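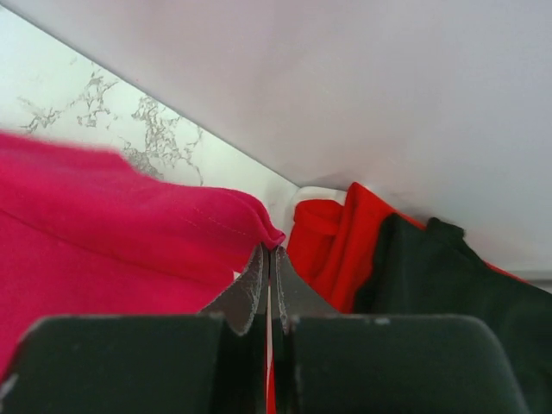
Thread: Hutar laundry arm, first month

1/
I've had the Hutar kit from Jedico on the utility room worktop for a month now. A few people asked for a write-up when I said I'd bought one, so this is it. Paid for it myself, £949 with the wrist camera included.

2/
What you get: the arm, a two-finger gripper, the wrist camera, a clamp, a power supply and a bag of spare screws. You need your own computer. Mine is an old desktop and it copes.

3/
Setting up took me most of a Sunday. The clamp is fine. The printed guide is thin and skips the bit where you tell the software how high your worktop is, so look for that page online before you start.

4/
The job I bought it for is sorting. Clothes go in a heap, the arm picks a piece up by whatever edge or fold it can get hold of, and moves it to the right pile. It doesn't fold anything and Jedico don't claim it does.

5/
Picture at the top is from the wrist camera, fingertips closed on a bit of pink cloth with red and dark green next to it. That sort of grab is what it's good at: a fold with a narrow end sticking up. It goes for those first if it can find one.

6/
Flat things are harder. A tea towel lying smooth on the worktop can take it several goes. I now drop everything in loosely and don't pat it down, and that has helped more than any setting I've changed.

7/
Colour sorting is decent. Bright colours are no bother. Black, navy and very dark green get mixed up in the evening under my ceiling light. I put a cheap lamp on the shelf and it got better, though I still check the dark pile before it goes in the machine.

8/
I did one proper test, 23 pieces in a single heap, mixed sizes. It left 2 for me to deal with: a pair of tights and a sock that had got inside a pillowcase. I don't blame it for the sock.

9/
Speed. It is slow. I can sort the same heap by hand while the kettle boils. The point for me is that my hands are bad in the mornings and it can get on with it while I have breakfast. If your hands are fine, I'm not sure I'd spend the money.

10/
Noise is a low whirr and a click when the gripper shuts. I can hear it from the kitchen with the door open, not with it shut.

11/
On wear – the fingertips on mine have pale scratchy marks down the inner edges and there are small scuffs along the tops of the dark blocks. Cosmetic as far as I can tell. I run a finger along the edges now and then to check for anything rough, and I keep it away from fine knitwear anyway.

12/
Support: I emailed Jedico twice. First reply came the next morning and sorted the problem (camera cable not pushed fully home). Second took over a week and sent me back to the same guide I was asking about.

13/
I did look at the Arain before buying. Vasiliki Pappas has one in her workshop over in Gritthorpe and let me try it on a bag of my own washing. It's quicker and the software is nicer, but it takes up a lot more room and wants bolting down. No good for a rented flat.

14/
Things I'd change: a longer camera cable, a proper guide, and soft covers for the fingertips in the box instead of as an extra. I'd also like a way to tell it "leave this one alone". At the moment you have to take the item out yourself.

15/
Would I buy it again? Yes, at this price, for this one job. I wouldn't pay the extra for their yearly service plan until I've seen how the gripper holds up over the winter.

16/
Several replies asking about wool and about duvet covers. Wool, haven't tried and don't plan to. Duvet covers, no – it gets hold of a corner fine but can't lift enough of it clear to move it across. Single pillowcases are all right.

17/
And for whoever asked about cats: mine sat on the worktop once while it was running, so I pressed stop. The door stays shut now.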